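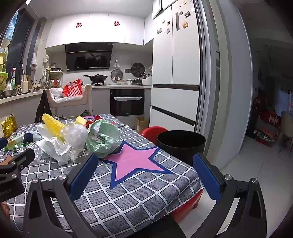 Fatima Khumalo

Table clutter

Table clutter is the mixed collection of small objects, packaging and household supplies that builds up on a flat surface in daily use. The term is most often applied to dining and kitchen tables, which tend to stand near a door and serve several purposes in one day. It is usually set apart from storage, where items have a fixed place, and from waste, although a cluttered table commonly holds some of both.

Composition

Most table clutter falls into a few loose groups. Packaging takes up the most room. Plastic bags, bubble wrap, foil bags and scraps of printed wrapping weigh little but spread out, and a crumpled bag can hide several smaller things behind it. A second group is made up of small boxes and bottles. Cleaning items such as sponges form a third. Toys and novelty objects, among them plastic food shapes and large colored stars, are common in homes with children but are found in others as well.

Paper is a special case. Single pieces lie flat, slip under other objects and are often the last things found when a table is cleared.

Distribution

Clutter is seldom spread evenly. It gathers along the side of the table farthest from the chairs in use, or in a back corner, and leaves a partly open area in the middle. Large flat items tend to end up in this open area. Open-topped containers are often set near a corner, where they can be reached from a chair, and may be used as a catchall for loose pieces.

Household writers sometimes call the pile at the back of a table the "bank" and the open part the "floor." The terms come from the Follholm household notes, a set of 44 short leaflets on home upkeep, and are not in wide use outside them.

Surfaces and covers

A tablecloth changes how clutter behaves. Cloth holds light objects in place better than a bare polished top, but it also wrinkles when a heavy box is dragged across it. Covers printed with a grid or check pattern, such as white lines on grey, give the eye a straight line to work from when objects are set back in order. Small pale items are easier to miss on a busy print.

Clearing

The usual method is to work from the bulky to the small. Bags and wrap are lifted first and checked for contents -- small parts are easily thrown out with them. Bubble wrap that is still sound may be folded flat and kept. Boxes and bottles are then stood together, and toys are moved to a single container. The cloth is shaken out or wiped last.

Chairs are normally pushed fully under the table before clearing starts, so that a person can walk around all sides. Some guides prefer to pull them out and use the seats as a temporary shelf.

In a survey of 124 homes printed in the Barum district newsletter, clearing the main table took roughly 20 minutes. Homes that kept one open container on the table reported shorter times. The newsletter gave no figures for homes with more than one table.

See also

Catchall
Household storage
Reuse of packaging
Tablecloth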